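3.2 Kopierkarten und die Frage, wann man sie ausspielt

Ich gebe es gleich zu: An Karten, die andere Karten kopieren, habe ich einen Narren gefressen! In unserem Korpus stecken 814 Partien Sarneva, davon 452 mit mindestens einer Kopierkarte im Deck, und die habe ich mir alle angesehen - ja, wirklich alle.
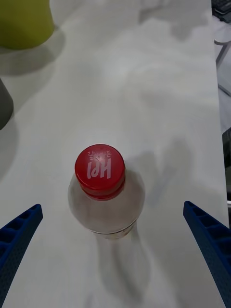

Kopierkarten werden in Sarneva fast immer zu früh gelegt. Gitau Athumani nennt das den Erard-Reflex (nach der Karte »Spiegel von Erard«), und ich finde den Namen herrlich. Wer früh kopiert, bekommt eben nur, was gerade daliegt. Für die Annotation haben wir jede Kopie mit einem Farbcode versehen, und früh gelegte laufen bei uns unter Rot, so knallrot wie der Schraubverschluss der Flasche auf dem weißen Tisch. In den Partien aus Hutville wimmelt es davon.

Spannend wird es bei den 58 Partien, in denen die Kopie bis zum Živković-Zug zurückgehalten wurde. Da kippt das Tempo, und zwar so deutlich, dass ich die Auswertung zweimal gemacht habe.
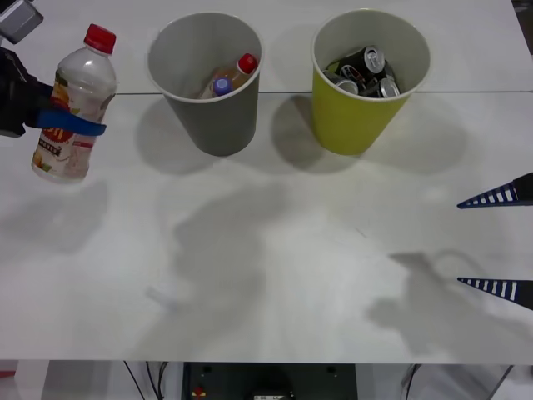
Abb. 2: Flasche mit rotem Schraubverschluss, von einem Greifer aufrecht gehalten.

Ob das auch im Draft gilt, weiß ich noch nicht - dort sind die Decks viel wackliger gebaut. Dazu mehr in Abschnitt 3.3.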